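The Purnholm Small Metal Gallery: little parts, seen close up

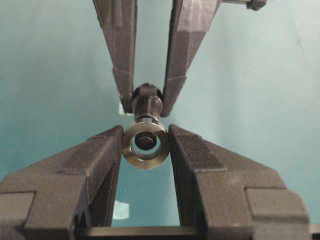

Gallery > Metal > Pegs, Knobs and Pins

Welcome to the smallest shelf on the site! The Purnholm gallery has grown to 238 pictures since we opened it, and the pegs and knobs are still the ones I go back to on a slow Friday with a cup of tea. They are such plain things. You would sweep one off a bench without a second glance, and then you get in close and there are curves and shadows all over it.

If you've only come across our door furniture pages, the mood is a bit different in this part of the gallery. No big brass handles, no polish. These are the bits that live in tins.

Peg or knob, rounded top
Short, dark and metallic, with a dull bronze-grey sheen I could look at all afternoon. The highlight down the left side is very faint, and I love how much it does for the roundness of the body.

The same part, lower end
Worth following the shape downwards, where the body gives way to a narrower neck with a thin ring or groove on it. A small change in width makes all the difference to a part like this – without the neck it would be a far duller little thing.

Colour notes
Lovely company for it, too: charcoal, plain grey and a brownish grey that comes and goes with the light on each face. The grainy matte surfaces make the metal look richer than it would against something shiny. Dark on dark is hard to get right and I'm very fond of it.

More from Metal

Pinolska tin, mixed pins
A whole tin tipped out on brown paper, some straight, some a bit bent, one with a blob of green paint on the head (my favourite, obviously).

Ruiz-Ortega drawer knobs
Two knobs from the same drawer front that have aged quite differently. The left one was always the one people pulled.

Cleketti hinge pins
Long and thin with tiny domed caps. We did these in late afternoon light in June and the shadows came out nearly as long as the windowsill!

Bag of 100 spacers
Bought as a job lot and photographed in a heap, which was great fun. The rings overlap so nicely that I had this one on my desktop for months.

About the pictures
Everything in the Pegs, Knobs and Pins section is shown in colour, and we try to leave the colours alone. If a part is dull, it stays dull. Click through to the larger version where you can, as the fine rings and grooves get lost at thumbnail size, and it's the rings and grooves we're all here for.

Captions stick to shape and finish. If you know the proper name for a part, do write in and tell us what you'd call it and where you've seen one used. We had a smashing run of letters about the Pinolska pins and I'd love the same for the round-topped ones.

Section views: 3,457
Next section: Washers and Rings
Back to: Metal, all pictures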